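How to hand over part of your job to a robot without falling out with everyone

At Gruseck we finish and pack wooden tabletops, and last July we began teaching a machine to do the dull parts. I run the finishing bench. What follows is how I would go about it if I had to do it again, which at our Derkden site I do.

Step 1. Write down what people do all day
Leave the job descriptions in the drawer. Stand next to Teresa Baptista for a shift and note every time she turns, wipes, squints or mutters. Our official process had 5 stages. Teresa's had 14, and most of the quality lived in the extra ones.

Step 2. Let the bench choose the first task
Management wanted to start with inspection, which looks good in a slideshow. The bench wanted to start with picking up and putting down, which hurts your wrists. Start with the wrists.

Step 3. Teach it by hand
The people who do the work should do the demonstrations, holding the gripper themselves. Budget more than 70 per task and do them in short goes. Open the jaws fully before each approach, go in slowly, and don't tidy up your mistakes. Adelino Garcia did his first batch with such elegance that the robot learned nothing about recovering from a fumble.
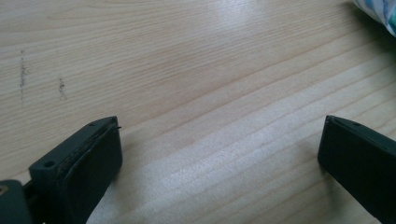 Pay demonstration time at the normal rate and take it off the daily target. We forgot the second part for a fortnight and heard about it at length.

Step 4. Decide who can stop it
Anyone at the bench, with no form to fill in. Trummont, who supplied our software, suggested a supervisor's code. The supervisor is Aníbal Serrano, and he is usually in the car park on the phone.

Step 5. Sort out the new jobs before the old ones shrink
Somebody has to check pads, clear jams and decide whether a mark on the wood is dirt or character. That is skilled work, so give it a grade and a name. Fotini Athanasiadis held out for both and got them, along with a laminated badge she refuses to wear.

Keep one bench fully manual for awkward orders, and rotate people through it so that they don't lose the knack.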